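# Plivonine Lagoon

**Plivonine Lagoon** is a shallow coastal lagoon south of the port of Miltberg. It covers 258 hectares and is separated from the open sea by a shingle bar with one natural channel. The lagoon is known for its seagrass meadows and for the limits placed on visiting boats.

## Seagrass and anchoring

The meadows grow on sand at depths of two to seven metres. Anchors and their chains pull up the root mat, leaving bare strips that regrow slowly. A survey by the Huttunen marine station mapped 208 such scars, most of them near the channel - the area favoured by day boats.

Anchoring on seagrass has been banned since the survey was published. Visiting craft must use one of 56 fixed moorings, each held by a screw driven into the sand. A floating line keeps the chain clear of the bed.
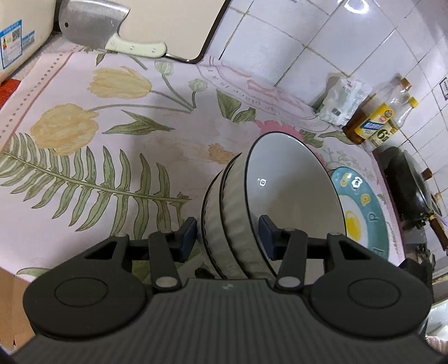 Moorings may be used for one night between May and the end of the season. Boats longer than 15 metres are not admitted and must berth at Miltberg. The discharge of waste water, including water from galley sinks, is forbidden inside the bar.

## Visitor numbers

The Zolness ferry is the only scheduled service. It carried 3,168 passengers to the lagoon landing in its first season under the permit scheme. Private boats are recorded separately, by mooring ticket.

## Condition

Repeat dives have found new shoots in the older scars. Recovery is weaker beside the channel, where the current shifts the sand - replanting there has been tried twice, with poor results.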